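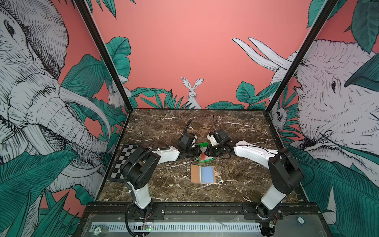
*Ollness on three walls, in salmon pink and teal, above a dark brown marble tabletop.*

**FOR IMMEDIATE RELEASE**

# Lendora brings elephants, rabbits and a whole lot of leaves to small walls

**UDITZ, June** – Lendora, the Uditz studio for drawn wall coverings, today announced Ollness, a jungle mural made for the places most murals are too big for: the wall behind a worktop, the inside of an alcove, the three sides of a built-in desk. It goes on sale this month in a first run of 2000 sets, and we could not be happier to see it leave the drawing table.

Ollness wraps around three walls. A large elephant fills the left wall and another fills the right, both drawn in white with dense black hatching, and their long tusks curve in toward the middle. Between them is a calm stretch of flat salmon pink with teal-green leaves running along the bottom edge. A white rabbit sits right at the center of those leaves with its ears straight up, looking out at whoever is at the table.

That rabbit was the first thing drawn and everything else was planned around it. Early sketches had a tiger there, then a parrot, then nothing at all. The rabbit stayed because people who came by the studio kept asking about it, and by the end of the first month it had its own folder.

## A mural you look at from a table

Most murals are made to be seen from across a room. Ollness is meant for people who are sitting or standing right up close, often for hours at a time, and that changed almost every choice the studio made.

The lines are one example. Up close, a big printed shape can turn into a blank patch of color, so the elephants are built from small pen strokes all the way through: around the eyes, across the wrinkled foreheads, down the trunk. There's plenty to find on the tenth look. The leaves have fine dark veins for the same reason.

The empty pink is the other example. The upper part of the back wall has no drawing on it, and it will stay that way in every version of the set. Shelves, hooks, a clock, a row of notes, a lamp on an arm: all of these need a quiet bit of wall, and we would much prefer that people put them up than worry about covering an elephant's ear!

Then there are the corners, where two sheets meet and where a lot of wall coverings simply stop. Lendora's drawing team treated them as good hiding places. A second, smaller rabbit looks out from the leaves by the left corner, and another little animal peeks out near the right one. We've been asked what it is more than once and have decided to let households settle that for themselves (the studio is split).

## Twenty weeks of ink

The drawing took 20 weeks from the first rabbit to the final leaf. The animals were drawn by hand in pen and ink at the studio in Uditz, then scanned and set on the color ground. The teal was mixed against the pink over a long and sometimes stubborn stretch of testing, with 9 versions pinned up next to each other in the hallway, where the light is poor in the morning and very bright after lunch. The one that looked good at both ends of the day won.

"We wanted something a child could get lost in and a grown-up could work next to," the studio team said in a joint note to stores. "The elephants are big and serious. The rabbits are not serious at all. We liked having both in the same corner."

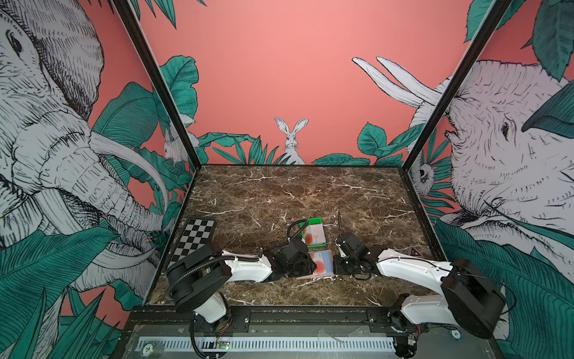
**Delphine Marsh**
Communications Manager, Lendora

## Dark stone, pink wall

One question came up again and again during planning: what goes underneath? Pink and teal can look sweet next to a pale top, and the studio wanted the drawing to keep its weight. The answer came through Þorgeirsson, the surfaces workshop across the river from our studio, whose people suggested going dark.

The tabletop shown with Ollness is a deep brown marble pattern streaked with thin pale veins. It picks up the black of the pen lines and the veins echo the white of the tusks, and the whole thing feels grounded. A slim black edge runs along the back, where the top meets the walls. We tried it without one and the join looked unfinished, so the edge is now in the fitting notes as our recommended finish.

Black posts stand at the two back corners, and they suit the drawing very well. The tusks on the right wall pass behind one of them, and on the left the small rabbit is partly tucked behind the other. Anyone planning a frame, a shelf upright or a bed post near the corners can take heart from this. The drawing is loose enough in those places to lose a few inches and still read clearly.

Þorgeirsson will offer the dark brown pattern to Lendora customers through its own showroom, cut to order. The wall set and the top are sold separately, and Ollness works happily with a surface you already own. Our own favorites so far, after the brown marble look, are plain black and a very dark green.

## What comes in the set

Each Ollness set includes:

- one left wall panel with elephant, leaves and small rabbit
- one back wall panel with the center rabbit and the open pink field
- one right wall panel with the second elephant and the corner animal
- a spare strip of plain pink for patching or for lining the inside of a shelf
- an 8-page fitting booklet with drawings for each corner

The panels are trimmed from the top, so the leaves and the rabbit always sit right on the line of the table. Please measure from the tabletop up. A set that is measured from the ceiling down will usually end with the rabbit in the wrong place, and we have already redrawn that page of the booklet once to make it clearer.

The side panels can also be trimmed at the front edge, away from the corner. The booklet marks a safe line on each one, past which you would start to lose the elephant's face. For very shallow alcoves, the back panel can be used alone, and it makes a lovely single piece behind a desk or a changing table.

The surface can be wiped with a soft cloth and plain water. For anything tougher, such as crayon or cooking oil, use a drop of mild soap and test it on the spare strip first.

## Where it might go

Early requests from stores have been wonderfully mixed. Sewing corners and craft tables lead the list, followed by kitchen nooks, homework desks and the waiting area of a dental office. One library branch asked whether the side panels could be hung on their own at the ends of a picture book shelf. They can, and the booklet now shows how.

Ollness has turned out a little bolder than the studio's earlier work, which leaned toward small repeats and soft grays. It is the first Lendora design with animals this large, and the first to be drawn as one continuous place that carries on around you. More colors of ground are being tested. The salmon pink will remain the main version, and there is no plan to change the animals.

## Availability

Ollness is available in June through the Lendora studio shop in Uditz and at participating stores. The studio will have a full set open for viewing on Saturday, with loose sample sheets to take home and the pen-and-ink originals of both elephants on the long wall by the stairs. Children are welcome, and there will be paper and pens out for anyone who wants to draw a third elephant.

Stores that would like sample sheets, the fitting booklet or a sheet of the pink ground can request them from the studio's trade desk. Requests for the dark brown top should go to the Þorgeirsson showroom.

**About Lendora**

Lendora is a small studio in Uditz that draws and produces wall coverings for homes, shops and shared spaces. Every design begins with pen on paper and is made with small rooms and close viewing in mind.

**Press contact:** Communications, Lendora, Uditz

\# \# \#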